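The Board and What Is Left on It

Kitchen firms have long treated the chopping board as an afterthought. Belon, which publishes a buying guide each June, gave 63 pages of its latest edition to knives and one to boards. Yet most of the wear and most of the cleaning in a home kitchen fall on the board.

Pale boards with a visible grain, fitted with a curved metal handle at one end, are now widely sold.

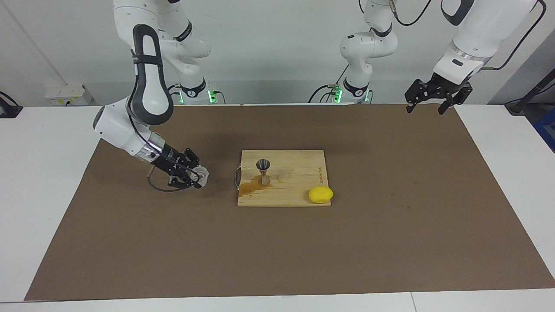

A reader of the Kivi household newsletter wrote that the handle had mattered more than the wood, as wet hands no longer slipped when the board was carried to the sink.

Gevent surveyed 1355 households on the subject. Of these, 60 per cent rinsed the board only at the end of cooking. Fruit juice and dark liquids are best wiped up at once, with a damp cloth drawn along the grain. 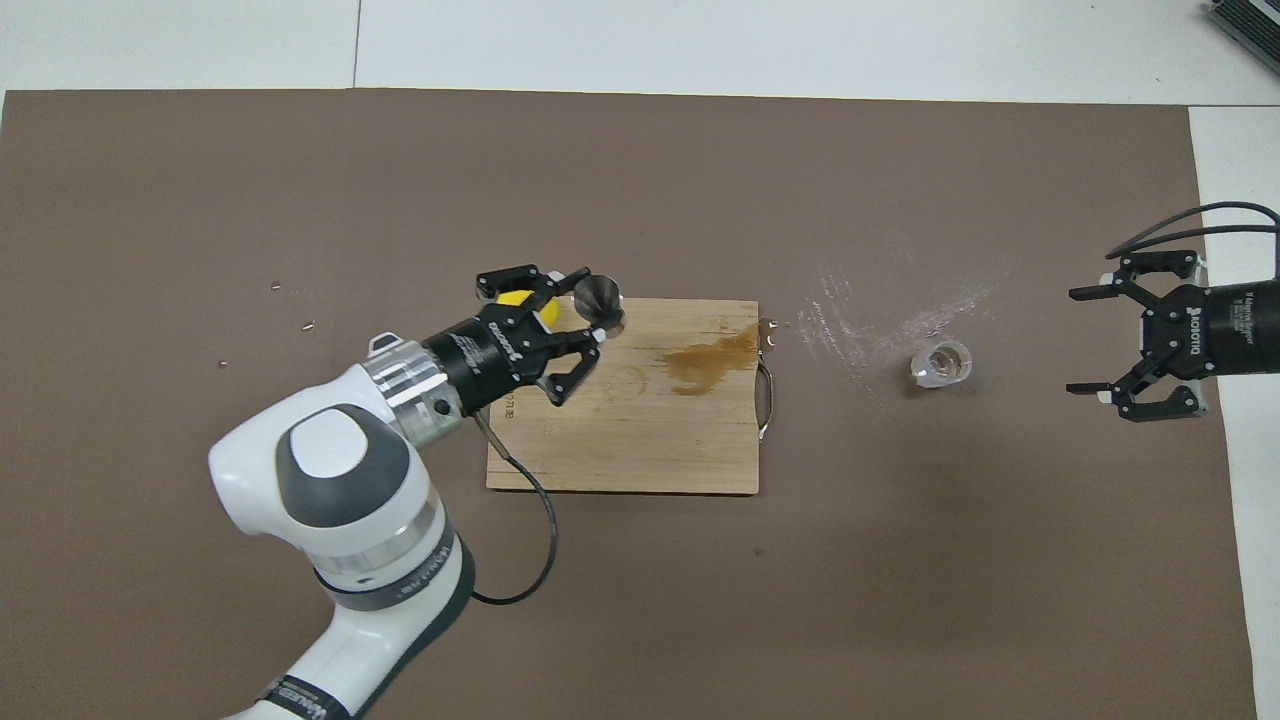 The surface underneath also requires attention. Brown paper may be thrown away after use, while a mat should be lifted and the table beneath it dried. Citrus is best cut last, and the lemon and any metal tools kept together at one end of the board. Boards should be stood on edge overnight and oiled when the surface feels rough.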